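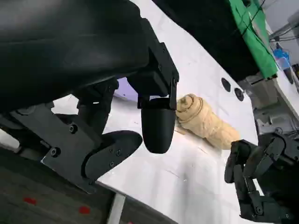

Fig. 5: The rounded finger next to the rolled towel, as seen from the wrist camera.

Section 6. Your first towel job

Right, so you've bolted the Pelldale kit down, the Prindach software has found both arms and you've got a picture from the wrist. If the picture is missing, go back to section 5, because nothing below will work without it. I wrote these pages after setting up my own kit from the box, and Marit Öberg has been through them since and put me right on the jogging speeds. Last changed 8/11/26.

I always start people on a towel. It's soft, it forgives a clumsy grip, and you can see straight away where the fingers have pressed. A plain one in a colour that stands out from the fingers is best (mine is beige).

Before you start

Wipe the table. Put the stop button where you can reach it without leaning over the arm, and press it once to check that the light on the control box goes red. Twist to release.

CAUTION: Keep your hands off the table whenever the light is green. I know it's tempting to nudge the towel over a bit. Press stop first, every time, please!

Setting up the grip

1. Roll the towel up tightly from a short end and lay it on the table with the spiral end towards the rounded finger.

2. Open the Jog page and choose Wrist View. You should have the rounded finger near the middle of the picture, pointing down at the table. If it's way off to one side, the camera has slipped in its clip, so do the camera check in section 5 again.

3. Set the speed to 2. The slider goes much higher and you'll want to play with it, I certainly did, but leave it there for now.

4. Jog the arm until the rounded finger is alongside the end of the roll. It will hide a bit of the towel from the camera when it's close. That's fine, the software copes with a partly covered edge as long as most of the roll is in view.

5. Lower the arm in small taps of the down key. Stop while there's still a gap under the tip. You're after a grip on the side of the roll, and if the tip drags along the table you'll mark the surface and wear the finger down too.

6. Press Close and hold it. Let go as soon as the towel starts to squash.

7. Press Save Grip and give it a name you'll recognise next week. I've got a whole list called "test" and I can't tell you what any of them do.

Note: If you have the second arm fitted, park it before step 4. The Park button is on the Arms page, under the Grisberg logo. A parked hand can still be in the wrist picture, and it doesn't need to be out of sight, only out of the way.

If it goes wrong

The towel slides out. Your grip is probably too near the end of the roll. Move further along and save again.

Message 214 comes up. The arm thinks it has touched something. Press stop, look for a snagged cable or a finger resting on the table, then clear the message and jog up before you do anything else.

The flat finger feels loose. Press stop, then tighten its screws with the small key from the Olatunji tool pouch. Snug will do. Wenche Wallin on the parts desk can send new screws if you've rounded one off.

Once you've got a saved grip you're happy with, go on to section 7, where we try unrolling.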